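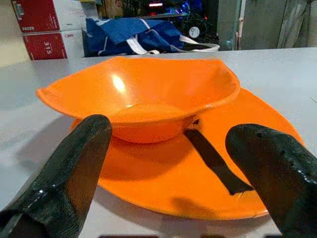 Cisov Tableware Notes

README, second release

What's in the folder

Notes and pictures on everyday bowls and plates, and on how they sit together when a table is being set or cleared. The folder has 8 place settings sorted into 3 groups: bowl on plate, bowl beside plate, and plate alone. Each setting has its own text file with the color, the finish and a line on how the pieces were stacked.

Why it exists

Most tableware lists we tried treat "bowl" as a solved word. We doubt it. A bowl with a wavy, flared rim doesn't have one width, and whoever writes down a single number has picked a side without saying so. The first release did this too. Those widths are gone now, and we don't plan to put them back until someone proposes a way to measure that two people can repeat.

Color labels

Treat these with suspicion. An orange bowl on an orange plate gets the same label twice, and the label then tells you nothing about where one piece stops and the other starts. Shine helps a little. A glossy bowl picks up a white highlight on its inner wall while a more matte plate of the same color stays flat - but that depends on the light, so finish is stored as a note and not as a category.

Stacking

"Centered" was dropped as a label. Hardly any bowl lands in the exact middle of its plate, and the old files used the word for anything that wasn't hanging off the side. The field now says "on plate", and a free comment can mention which side shows more of the plate. Shadows under a bowl are not evidence of a gap.

Known problems

The Giken and Cutik sets came with different words for shallow dishes. We merged them under "plate", which probably hides some saucers.

2 settings in the Sriwong group have no finish note.

Thin dark items lying on a plate are marked "other". Guessing at cutlery caused more errors than it fixed.

Use

Fine for checking sorting rules or arguing over labels. We wouldn't use it to claim that anything works on dishes in general - the selection is small and leans toward bright plastic.

Changes

October: widths removed, stacking field renamed, comments kept as written, spelling mistakes included.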